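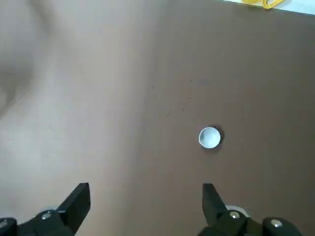
Mitra says a good wipe with vinegar will lift the marks off any tabletop, and I should quit fussing. I doubt it. I've wiped this one twice this month and the specks are still there. She also swears by the Haberkorn polish, $13.74 a bottle, which I suspect is mostly water and lemon smell.

Cleared off the drawer junk tonight. Kept the white cup. Then there's the wire thing, which Nigel calls a spring and I call a mystery.
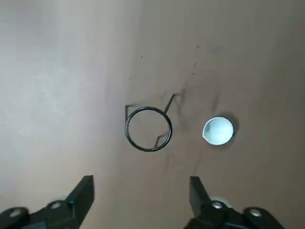
The wire thing, August. Still no idea what it goes to.

Asked Nigel to prove it. He changed the subject to supper.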